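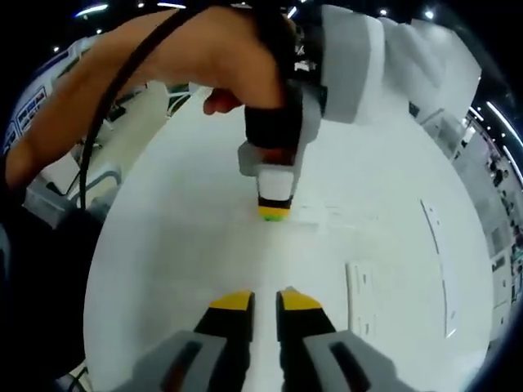 로봇 조작 소프트웨어 팀 Gondutine이 양손 동작 계획기 Wivov의 새 버전을 11월에 내놓는다. 이번에 가장 반가운 변화는 접촉 구간 처리다! 노란 손끝이 흰 탁자 면에 닿는 순간처럼 위치 오차가 곧바로 힘으로 바뀌는 구간을, 이제는 별도의 제어 모드로 떼어 내 계획한다. 제어 주기도 200Hz로 올라가서, 데모 로그를 재생해 보면 궤적이 눈에 띄게 매끈하다.

개발을 이끄는 Botond Kocsis는 "두 손이 같은 작업 공간에 들어올 때 서로 길을 비켜 주는 부분을 거의 새로 썼다"고 설명했다. 예전에는 한쪽 손이 멈춰 기다려야 했던 동작이 이제 동시에 풀린다. 써 본 사람이라면 이 차이가 얼마나 큰지 바로 알 것이다.

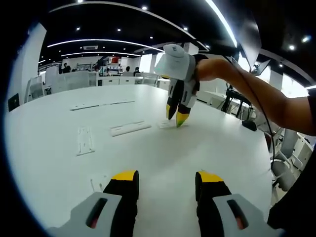 ## 투명 부품 인식도 함께

인식 모듈 Vuvex에는 투명 아크릴 부품용 깊이 보정이 들어갔다. 배경이 비치는 얇은 판은 깊이 값이 뚫리기 쉬워 늘 골칫거리였는데, 새 모듈은 연속한 12프레임을 묶어 윤곽부터 잡고
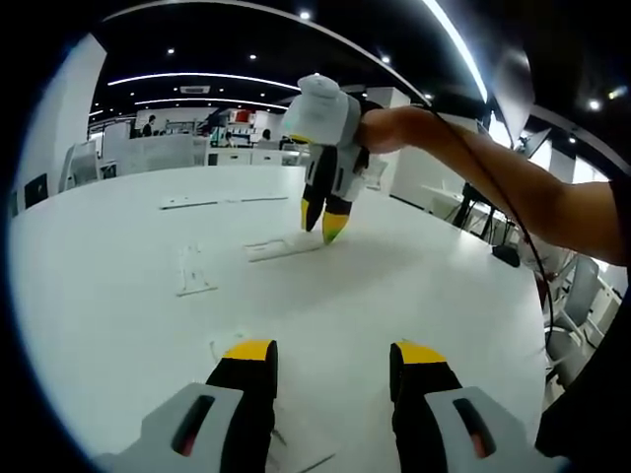 그 윤곽 안쪽의 깊이를 다시 채운다. 결과는 계획기로 바로 넘어가므로 중간 변환 스크립트가 필요 없다.

로그 뷰어 Tilahun도 같은 날 갱신되며, 그리퍼 두 대의 궤적을 한 시간축에 겹쳐 볼 수 있다. 기존 설정 파일은 그대로 읽히고, 바뀐 매개변수 9개는 릴리스 노트에 정리된다.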